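Grevska traslada su almacén y pide paciencia, que es lo único que no cabe en una caja

2 de enero de 2025

Grevska, distribuidora de papelería y material de oficina, comunica a clientes y proveedores que ha comenzado el traslado de su almacén central a la nave de Plenton. La mudanza durará 28 días, plazo que la empresa considera prudente y que el departamento de logística considera un cuento.

En total cambian de domicilio 432 palés de archivadores, sobres, grapas y agendas, incluidas las de 2019, que siguen a la venta con un descuento cada vez más sincero. El transporte corre a cargo de Kárason, con dos camiones y una ruta que evita el centro desde que el ayuntamiento levantó la avenida principal.

Durante el traslado, los pedidos recibidos antes de las doce saldrán al día siguiente. Los recibidos después de las doce también saldrán. Las devoluciones se atenderán en el mostrador antiguo hasta que desmonten el mostrador.

La nueva nave cuenta con muelle de carga cubierto, calefacción —novedad muy comentada entre la plantilla— y una máquina de café que aún no acepta monedas de dos euros. Las estanterías son de Voker y llegaron con instrucciones en un idioma que seguimos investigando.
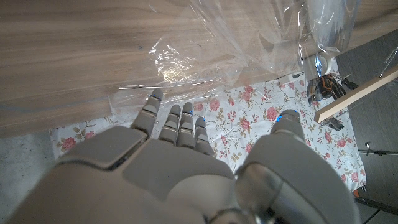
El teléfono de atención al cliente no cambia, y la música de espera tampoco, pese a las peticiones recibidas. Sí cambia la dirección de facturación: rogamos actualizarla antes de mayo, cuando dejaremos de pasar por el buzón viejo.

Grevska organizará una jornada de puertas abiertas en cuanto la puerta principal abra del todo. La fecha se anunciará a los clientes por correo.

Contacto de prensa: oficina de comunicación de Grevska, nave de Plenton, planta baja, junto a las cajas sin etiquetar.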